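Friday, late

Worked on the soybeans again. The job is simple to write down: take hold of the handle, steady the other side, lift, tip, set down. My mother does it without looking. With grippers it takes two of them, one on the handle and one on the rim.

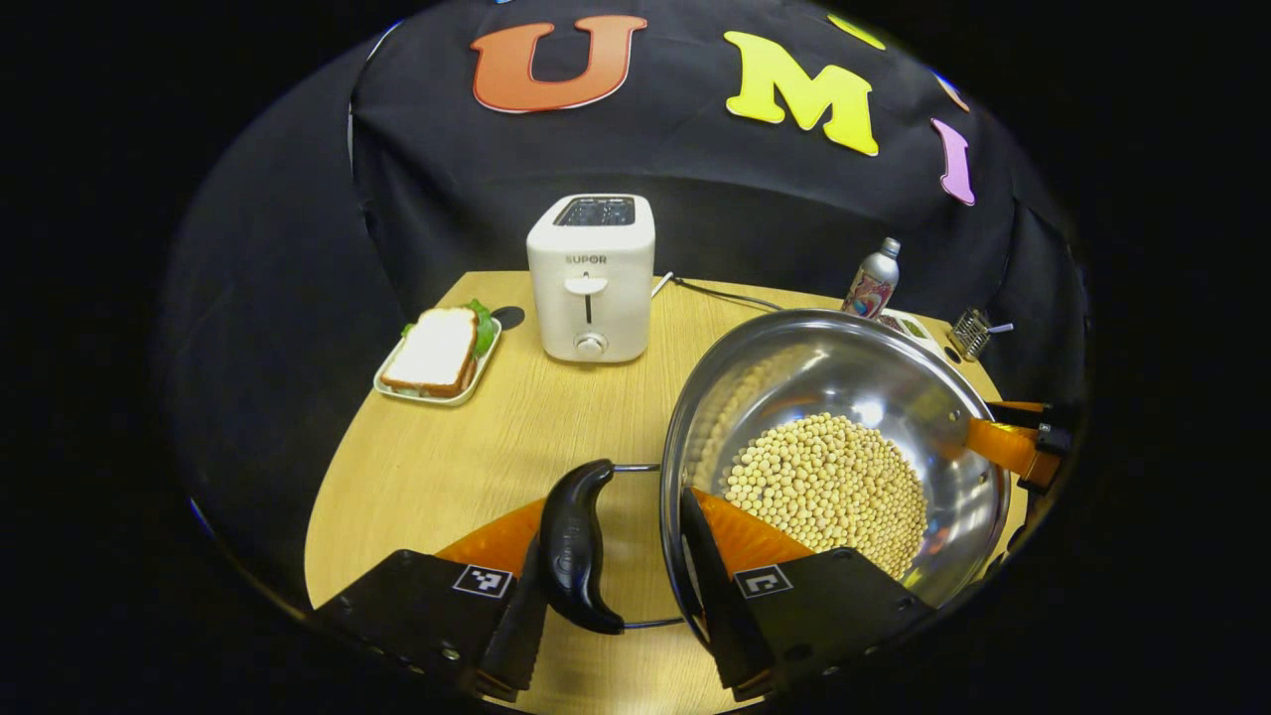

Filed under: Kitchen chores, Gurnari notebook

Anqi Pan asked at lunch whether a machine could make her breakfast yet. I said toast, maybe, if the bread is already out. Beans are harder. They shift when you tip them, and the weight goes to one side. The orange pads are soft and bend around a curved handle, and I like them better than the hard ones we had in December.

Veikko Riihimäki thinks 3,000 tries is enough for one chore. I think he is low. He also wants tilting counted as a separate job from lifting. We argued about that for 40 minutes and left it.
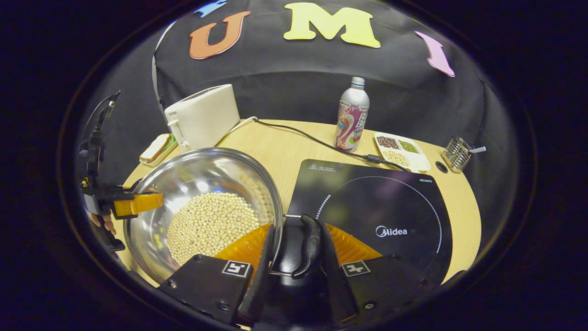
I lean his way on the tilting now. A person corrects with the wrist and never thinks about it, and that part is hard to put into steps. My guess for a machine doing this alone in a real kitchen is 4 years. Veikko says 2.

Call Condori on Monday about spare pads. Buy milk.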